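Forum Fertigung & Montage
Unterforum: Automatisierung im Betrieb
Thema: Cobot am Montageplatz -- was ändert sich für die Leute wirklich?

Seite 1 von 1

spannpratze
Beiträge: 169
28. November 2025

Hallo zusammen,

ich arbeite bei einem Zulieferer mit 90 Leuten, wir machen Kleinserien und Baugruppen, viel Handmontage. Seit Februar läuft bei uns ein Roboterarm an einem der Plätze. Das Projekt heißt intern Jornari, die Integration hat die Firma Asadi gemacht. Aufgabe ist das Zuführen und Einlegen von Stäben an einer Vorrichtung, also früher klassische Arbeit für eine Person pro Schicht.

Ich bin Vorarbeiter in dem Bereich und soll bis Jahresende aufschreiben, wie sich die Arbeit verändert hat und ob wir einen zweiten Platz umstellen. Die Zahlen habe ich. Was mir fehlt, ist der Vergleich mit anderen Betrieben.

Entlassen wurde bei uns keiner. Die zwei Kollegen, die vorher am Platz waren, machen jetzt Rüsten, Prüfen und Störungen. Der eine ist damit zufrieden, der andere will zurück an einen Handplatz. Er sagt, er steht den halben Tag daneben und wartet auf eine Meldung, und wenn sie kommt, muss es schnell gehen.

Zum Aufbau: Lochplatte als Grundplatte, darauf Winkel und Klemmen, der Greifer kommt von der Seite. Das haben wir bewusst so gelassen, damit wir selber umbauen können und nicht für jede Variante Asadi anrufen müssen.
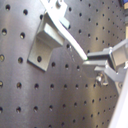 Das Umbauen dauert aber länger, als im Angebot stand. Bei einem neuen Teil sind wir bei ungefähr 31 Minuten, wenn alles vorbereitet ist. Im Angebot war von einem Viertel der Zeit die Rede. Mir ist klar, dass das unter Laborbedingungen gemessen wird, aber der Schichtplan wurde damit gerechnet, und die Differenz tragen jetzt die Leute am Platz.

Meine Fragen:
Wer rüstet bei euch, die Einrichter oder die Leute aus der Montage?
Wurde die Eingruppierung angepasst?
Wie habt ihr das mit der Wartezeit geregelt?

Gruß

---

messuhr_nord
Beiträge: 1000

Bei uns in Pretholm rüsten die Leute aus der Montage selbst. Am Anfang waren es die Einrichter, das hat nicht funktioniert, weil immer zwei Plätze gleichzeitig jemanden brauchten. Dann gab es eine Schulung über vier Tage, und danach eine Entgeltgruppe mehr. Ohne die Gruppe hätte der Betriebsrat nicht zugestimmt, und das war auch richtig so.

Wartezeit: Jeder betreut zwei Zellen und hat dazwischen einen Prüfplatz. Das klappt, solange die Zellen nicht gleichzeitig stehen bleiben.

Zu deinem Rüsten noch was. Bohrungen auf der Lochplatte nummerieren und pro Variante ein Blatt mit den Positionen machen. Anschläge verstiften, wo es geht. Bei uns hat das mehr gebracht als alles, was am Programm geändert wurde.

---

kettenoel
Beiträge: 31

Ich sehe das kritischer. "Entlassen wurde keiner" steht in jedem Bericht. Wie viele befristete Verträge sind ausgelaufen? Bei Kokwood, wo ich bis vor zwei Jahren war, hieß es auch, es fällt keine Stelle weg. Wer in Rente ging, wurde dann nicht ersetzt. Nach drei Jahren war die Halle eine andere.

Und die Arbeit am Platz wird nicht leichter. Früher hast du deinen Rhythmus gehabt, konntest mal vorarbeiten und mal langsamer machen. Jetzt gibt die Anlage den Takt vor, und jeder Stillstand steht mit Uhrzeit im Protokoll.

---

messuhr_nord
Beiträge: 1000

@kettenoel: Der Takt war vorher auch vorgegeben, nur eben auf Papier. Wer acht Stunden am Stück die gleichen Teile eingelegt hat, weiß, was das mit Handgelenk und Schulter macht. Zwei von unseren Leuten hätten den Platz aus gesundheitlichen Gründen sowieso aufgeben müssen und sind jetzt noch da.

Beim Protokoll gebe ich dir recht. Bei uns regelt eine Betriebsvereinbarung, dass Störzeiten nur auf die Anlage ausgewertet werden und nicht auf Personen. Das sollte vor der Inbetriebnahme unterschrieben sein, hinterher wird es zäh.

---

kettenoel
Beiträge: 31

Die Vereinbarung hatten wir auch. Bei einer Schicht mit einer Person pro Zelle weiß trotzdem jeder, wer gemeint ist. Da hilft das Papier wenig.

Gesundheit lasse ich gelten.

---

spannpratze
Beiträge: 169

Danke euch beiden.

@kettenoel: Ein befristeter Vertrag ist ausgelaufen, im Sommer. Ob das mit dem Roboter zu tun hatte, kann ich nicht sagen, die Auftragslage war auch schlecht. Ich nehme es aber in den Bericht auf.

@messuhr_nord: Die Nummerierung machen wir. Blätter gibt es schon, aber mit Maßen vom Plattenrand, und da misst jeder ein bisschen anders. Eine Betriebsvereinbarung haben wir bisher nur für die alten Maschinen. Wie habt ihr das mit dem Prüfplatz gemacht, steht der direkt an der Zelle? Bei uns wären es ein paar Meter, und der Kollege hört dann die Meldung nicht.

---

messuhr_nord
Beiträge: 1000

Direkt daneben, mit Sicht auf beide Zellen. Dazu eine Signalleuchte, auf die Hupe haben wir nach einer Woche verzichtet. Ein paar Meter gehen auch, wenn nichts dazwischen steht.

---

greifweite
Beiträge: 90

Ich bin die Gegenseite, ich stehe selbst an so einer Zelle. Vorher sechs Jahre Handmontage.

Die Arbeit ist abwechslungsreicher geworden, das stimmt. Ich habe viel gelernt und würde nicht zurückwollen. Was mich stört: Für die guten Teile gibt es keine Rückmeldung mehr. Früher habe ich abends gesehen, was ich geschafft habe. Heute sehe ich nur die Störungen, denn zu mir kommt nur das, was nicht läuft. Vielleicht meint dein Kollege mit dem Warten auch etwas in der Richtung.

Wir tauschen inzwischen wochenweise, eine Woche Zelle, eine Woche Handplatz. Der Meister war erst dagegen wegen der Einarbeitung. Mittlerweile ist er froh, weil im Urlaub immer jemand da ist, der beides kann.

---

kettenoel
Beiträge: 31

Tauschen finde ich gut, solange es noch Handplätze gibt, auf die man tauschen kann. Beim zweiten Platz würde ich das vorher festhalten lassen.

---

spannpratze
Beiträge: 169

Den Wechsel nehme ich als Vorschlag mit. Bei zwei umgestellten Plätzen blieben uns in dem Bereich noch drei Handplätze, das müsste reichen. Mit dem Kollegen rede ich vorher, ob ihm das überhaupt hilft.

@greifweite: Bleibt bei euch die höhere Gruppe auch in der Woche am Handplatz?

---

greifweite
Beiträge: 90

Ja, die bleibt. War der längste Punkt in der Verhandlung. Lasst euch das schriftlich geben, bevor der erste Wechsel läuft.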